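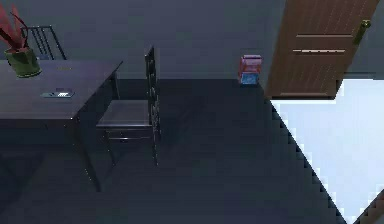
Brorex – Die Regierung von Parna will Wiebke Lenz zur Botschafterin in Amwood ernennen. Das teilte das Außenministerium am Vormittag mit. Lenz leitet seit drei Jahren das Referat für Grenz- und Fährfragen und gilt als geduldig, was in Amwood als Grundvoraussetzung angesehen wird. Der Posten ist seit Februar vakant; die Geschäfte führte Oluf Þorgeirsson, dem zuletzt wenig mehr blieb als ein dunkler Tisch mit einer Topfpflanze und ein schwarzer Stuhl. Gegen die Pflanze liegen laut Ministerium keine Beschwerden vor.

Der Ernennung muss noch das Parlament zustimmen. Die Anhörung ist auf 30 Minuten angesetzt, der Fragenkatalog der Opposition umfasst 297 Seiten. »Wir werden zügig lesen«, erklärte der Abgeordnete Uwe Kröger.

Zu den ersten Aufgaben der Botschafterin gehört das Fährabkommen, über das beide Seiten bisher zwei Sätze vereinbart haben – einer davon ist die Überschrift. Amwoods Außenminister Raghavendra D'Souza begrüßte die Personalie und kündigte Gespräche »in gewohntem Tempo« an.

Pressekontakt: Kai Rieger, Außenministerium, Haus Wunderlich, Brorex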